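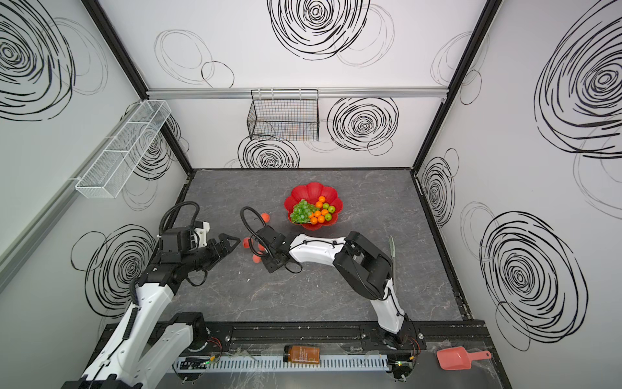 Larkano bimanual teleoperation project
Progress report to the Kinnear program, 8 Dec 2021

Work since the May report has gone into demonstration collection for the produce handling task set. An operator drives both arms by remote control while joint positions, gripper commands and video are logged. The bowl task uses mixed fruit so that size and stiffness vary within one episode: grapes, small oranges and green fruit in the red bowl, with peaches on the floor of the cell to its left. Peaches remain the hardest item to teach. Operators tend to close the grippers too far, and the controllers give them no force feedback to correct it.

Collection status
The log holds 2930 episodes, of which 1999 passed review. Most rejections were for dropped fruit with no recovery, or for pauses long enough to upset the time alignment. A further 114 episodes were set aside because the two arms' clocks had drifted apart. These may be recoverable with an offset correction, which has not been tried on the full batch.

Wall patterns
The printed swirl panels are one of several wall sets. Policies trained against plain walls lost accuracy when the background changed, so panel sets are now rotated between collection blocks. Episodes are tagged by set.

Operator procedure
New operators complete a practice block before their data is kept. The written procedure now asks for one continuous approach to each item and no regrasping in the air. Moving an item from one gripper to the other is allowed only where the task sheet calls for it.

Open issues
Cable loops at the wrists limit rotation in some low reaches. Daltelton has quoted for a shorter harness; the order is on hold until the budget revision is approved. The Brudcombe site has not yet received its second controller and is collecting single-arm data only.

Next period
Collect 1000 additional reviewed episodes, weighted toward soft fruit. Run the offset correction on the drifted batch. Retrain the baseline policy and report success rates per item type.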